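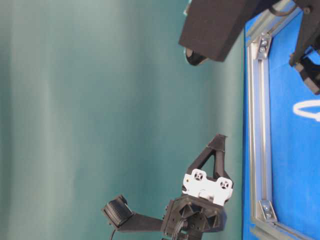 Cuaderno de taller

Inicio | Entradas | Materiales | Pendientes | Archivo

Sábado, 5 de enero de 2019
Apuntes de la mesa de Puvmont

Vengo en sábado porque entre semana no hay quien se concentre, y porque quería dejar cerrado de una vez el asunto de la mesa antes de que empiece el jaleo de enero. Café, radio bajita y la llave allen. Se está bien aquí cuando no suena el teléfono.

Primero la estructura. Al final me quedo con el perfil de aluminio ranurado rodeando el tablero azul, con las escuadras pequeñas en las esquinas. Ya sé que en la reunión de Ccori se habló de soldar un bastidor y olvidarnos, pero es que yo cambio de idea cada dos semanas y con el perfil aflojo, muevo, aprieto y listo. Hoy he repasado los tornillos de las escuadras y dos bailaban un poco (los de abajo, claro, los que da más pereza alcanzar). Apretados. No les he puesto fijador de roscas todavía, quiero ver si aguantan así hasta final de mes.

He medido las diagonales otra vez. Me salen 2 mm de diferencia. Con el tornillo flojo eran más, así que algo hemos ganado, pero me fastidia. Sospecho del corte de uno de los perfiles cortos, que vino del lote de Sostgate y no me acaba de parecer a escuadra. Si alguien tiene a mano la escuadra buena, la grande, que la deje en el cajón de medir y no en el de los destornilladores, que me paso media mañana buscándola.

La tela. ¡Por fin la tela verde! Llevaba tiempo peleándome con el fondo de papel, que se marcaba con solo mirarlo, y esta tela verde azulada me gusta muchísimo más. Pega bien con el azul del tablero sin confundirse con él, y el perfil plateado queda en medio haciendo de raya. Lo malo son los pliegues: cae con unas ondas verticales suaves que cogen la luz cada una a su manera, y salen vetas más claras. Además el color no es parejo, a un lado se lava un poco y hacia el tablero se pone más frío y más oscuro. A ojo no molesta, pero para las fotos del catálogo de Brurkov me van a decir algo, seguro.

Cosas que se me ocurren para la tela, sin orden:

- Plancharla con vapor ya colgada. En casa con las cortinas me funciona, habría que probar.
- Meter una varilla en el dobladillo de abajo para que pese.
- Tensarla con pinzas por los lados. Rápido y feo, pero no se ve.
- Alejar la lámpara y poner un difusor delante. Esto habría que hacerlo igualmente.

Empezaría por la lámpara, que no cuesta nada. La plancha la traigo yo el próximo día si me acuerdo (no me voy a acordar, recordádmelo).

El tablero: pasado con un trapo de microfibra y agua, nada más. Por favor, nada de alcohol ni de quitapegatinas hasta que probemos en un trozo que no importe. El azul es justo lo que quería y no tengo otro igual. Y si dejáis cosas encima al terminar, recogedlas, que luego hay que despejarlo todo.

Más cosas de la estructura, ya que estoy. Querría tapar las ranuras del perfil, al menos en el lado del tablero, porque ahí se va a meter toda la porquería del mundo. Hay una tira de goma que entra a presión, negra o gris. Yo pondría gris para que no cante. He apuntado 479 cm en total contando un poco de sobra, pero antes de pedir nada lo vuelvo a medir, que la última vez calculé de cabeza y nos sobró para hacer otra mesa.

Tornillería: queda poca de la de cabeza redonda. En la caja hay más de 60 tuercas de las de ranura, así que de eso no pidáis. Lo que falta son escuadras pequeñas, me gustaría tener unas cuantas de repuesto por si me da por reforzar más uniones.

Duda que dejo aquí escrita para no perderla: ¿la tela debería caer por detrás del perfil, o la engancho a la propia ranura? Enganchada quedaría más recta en la parte de abajo, pero cada vez que quiera lavarla tendré que soltarla entera. Me inclino por dejarla suelta - de momento - y ver qué tal con la varilla.

Me voy a comer. Queda la lámpara sin mover y la llave allen está encima del armario.

Contacto: taller de Puvmont | © 2019 Cuaderno de taller | Volver arriba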